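Deposit Pricing at Two Regional Savings Banks
Nobuhle Nkuna, September 2023

2. Data

Rates were collected for Nateo and Belon, two lenders funded mainly by retail deposits. The sample holds 1,545 rate entries covering 149 savings products.

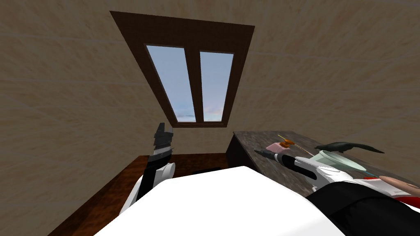 Entries with no stated minimum balance were dropped. Fixed-term and easy-access accounts were treated separately – their rates move on different schedules. 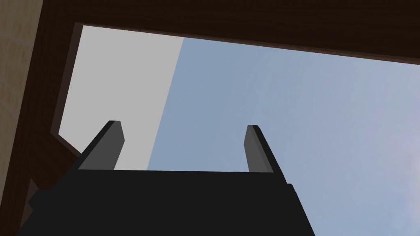 Where a product had tiers, the rate payable on a balance of $500 was used. Products closed before July were kept until their last listed rate. 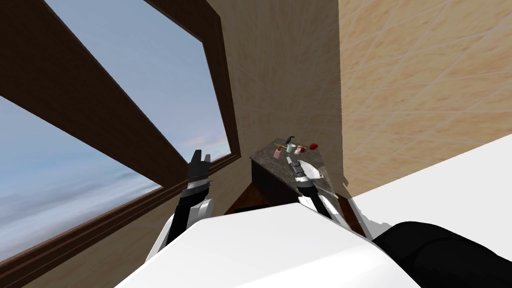

3. Method

Each rate change was matched to the prior change in the policy rate. Pass-through was estimated by ordinary least squares, with one lag.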